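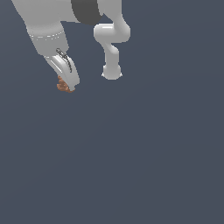

Keltham soda tray, real or repro?

Posted May 2022 by uwe_m

Picked up a Keltham Ginger Ale serving tray at an estate sale. Nearly 8 inches across, litho on tin, number 446 stamped on the back. The red looks too bright to me. Anyone know if these were reissued?

3 replies

ligidey
They were. Ulline did a run of 1000 in the eighties and numbered every one. Yours is from that run. Worth the price of lunch.

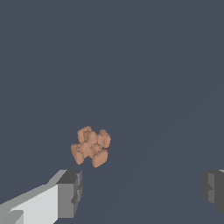 The originals have a rolled rim and no number at all. Check the rim before you list it.

tinlitho
Disagree. I have an original with 645 on the back, bought from the bottler's family. The number is a stock code and it was painted, though — not stamped. Is yours pressed into the metal or on top of it?

uwe_m
Pressed in. Rim is flat, cut edge, a bit sharp.

ligidey
Then it's the Ulline one. I'd still like to see that painted 645. I've handled a lot of these and never met one.

tinlitho
I'll dig it out this weekend. It's in storage with the bottle crates.

Liked by 8 members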